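The Case Behind the Case

Phone cases are bought quickly and kept for years, often in a drawer, long after the phone they fitted has gone. Annick Baudry, who runs the accessories counter at Tanguy, a repair shop with a stock room larger than its sales floor, holds 107 patterns of case at any one time. She sorts them by outline first and by camera opening second. Colour comes last.

Her order follows the way cases fail to fit. Two phones from neighbouring years may share a height and width to within a fraction of a millimetre, yet the lenses have moved. A case with the wrong opening will still go on. It may cover the edge of a lens, or leave a strip of glass exposed where the raised rim should sit.

Most cases on sale are made in one of three ways. Soft cases are moulded from silicone or from a flexible plastic usually sold as TPU. Hard cases are generally polycarbonate. The third group joins the two, with a stiff back and a softer surround. Silicone gives a good hold in the hand but collects pocket lint. TPU is slimmer and slides more easily, although clear versions yellow with light and skin oils. Polycarbonate keeps its shape and its colour better, and cracks at the corners if it is forced.

The rim does most of the protective work. At Kemness, a small moulding firm, designer Baptiste Bodin measures the height of the lip around the screen and the camera before he looks at anything else. A lip that stands clear of the glass keeps it off the table. A lip worn flat at one corner offers much less, and wear of this kind is easy to miss when the case is on the phone.

Removal is where many cases are damaged. Bodin advises starting at a corner by the camera, where the wall is often thinnest and most flexible, and easing the case back along one long side. Pulling both ends outwards stretches a soft case and can leave the fit slack. With a hard case, the thumb should push from behind through the camera opening only if the lenses are not in the way – on most current phones they are.
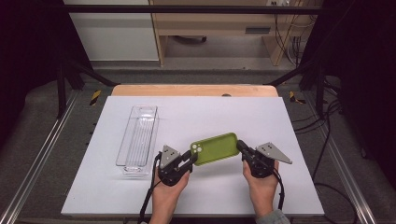
How often should a phone case be cleaned? Once a week is enough for daily use, with warm water, a drop of washing-up liquid and a soft cloth, and the case should be fully dry before it goes back on the phone.

Grit matters more than grease. Fine sand caught between case and phone acts as an abrasive, and the marks usually appear near the charging port. Alcohol wipes are safe on most hard plastics but can dull a coated silicone surface.

Storage is simpler. Cases kept flat hold their outline, and those stood on edge under pressure tend to bow. Jade Marsden, who manages returns for the online seller Pekel, uses long clear trays, one to each phone outline, and files the cases face down in shallow layers. She discards any soft case that rocks when laid on a level surface. In June her team checked nearly 2000 returned cases, and the commonest fault was a wrong model chosen at the point of sale.

Marsden suggests reading the model number in the phone's settings and comparing it with the packet. Where the packet is lost, lay the case over the back of the phone and look at the lens openings, then at the side buttons.

A case in regular use is worth inspecting every 40 days or so. Check the four corners for splits, the button covers for looseness and the camera rim for flattening. Replace it if any corner lifts away from the phone under light finger pressure.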